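# The Pevley Stick Kit

Hi! I'm Griet Stevens, I run the after-school robotics club at Detance, and this is the puzzle kit we ended up building our whole spring project on. So many other clubs wrote to ask where we got the sticks that Marek Sokol and I now cut and pack sets ourselves and sell them through the Hladun workshop. The job is simple to say out loud: the arm picks notched wooden sticks out of a tray and fits them together on the table. Getting it to do that will keep your students busy for a good long while.

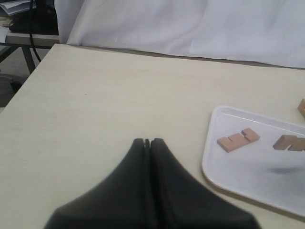
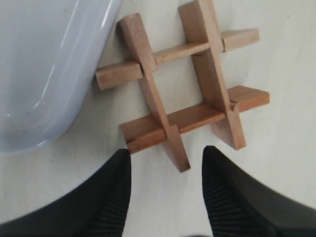
## What you get for $198

- The wooden sticks, notched, sanded, and test-fitted by hand (mostly by Marek, who is fussier than I am)
- A shallow white plastic tray with rounded corners
- 2 pairs of soft black fingertips with grooved pads
- A printed booklet with student worksheets and my notes for whoever's running the class
- A card with the build order on it, which you'll want to tape to the wall right away

You don't get an arm, a camera, or a laptop. If you already have a small arm with a two-finger gripper and some way to drive it, you're most of the way there. The fingertips push on and take one screw each. Check your mounting holes against the drawing in the booklet before you order extras!

## What we do with it

The build everybody starts with is the hash: four sticks, crossed over each other with the notches interlocked, and a little open square left in the middle. By hand it takes a few seconds. With a gripper, well, my students had a plan on the whiteboard for finishing it in one meeting and I let them have their plan.

Picking up a stick is the friendly part. Most groups get a stick out of the tray on their first afternoon, and there's usually shouting. Then they try to set it down across another one and find out how much a stick can turn between two soft fingers, and suddenly everybody cares a lot about where along its length you grab it. (Near the middle, until you get to the last crossing. Then they'll argue about it, and I'd let them.)

The tray has a low rim, and I like that about it, but do watch the approach. Reinhold Vogler's group over at Fotness kept catching the rim on the way in and towing the whole tray across the table. He stuck his down with putty. We teach ours to come in from higher up. Either one works.

## Running it in a class

I plan on 40 minutes at the arm for each group and I'm strict about it, or the same pair of kids will hog the controls all term. While one group is driving, the others do the worksheets or practice the build by hand with a blindfold on, using only a thumb and one finger. I stole that exercise from Mattes Lindemann and it's the best thing in the booklet. After a round of that they stop saying the robot is dumb.

A few things I'd tell you if you were standing in my room:

- Start with the sticks spread out in the tray. Piled up is a different project, and a much meaner one.
- A plain pale tabletop is great. The wood shows up nicely on it and you'll spend less time fiddling with the camera settings.
- Have students log their drops. Where the stick was held, which way it fell, what they changed next. I grade the log and leave the finished puzzle out of the grade completely.
- If a joint won't close, try it by hand before you blame the code. Wood moves a bit with the weather, and a rub with fine sandpaper sorts it out.

## The club challenge

We run a friendly build-off in April with the other clubs that own a kit. Each team brings its own arm and starts from a full tray, and the judge gives points for every crossing that's properly seated. Touching a stick by hand costs you. Spyros Mitsotakis-Vlachou judged last time and he got down at table level with a flashlight to check the joints, so don't expect mercy on a crooked one. The rules are on the last page of the booklet and you're welcome to use them for your own event, just send us pictures!

## Ordering and spares

Kits are $198 plus shipping, and we pack them in batches, so it can take a couple of weeks if you catch us between cuts. Schools can pay by purchase order. Just write "Pevley kit" on it or it lands on the wrong desk at Hladun and sits there.

Spare fingertips and single sticks are available too. Sticks do get lost (we've found ours in backpacks, behind the radiator, and once in a lunch box), and the grooves on the pads wear smooth if your students like to squeeze hard. Tell us which stick you need using the letter on the build card. If you can't work out which one is missing, send a photo of what you've got left and Marek will figure it out from that.

Questions about fit, or about teaching with it, come to me. I answer in the evenings, usually around nine.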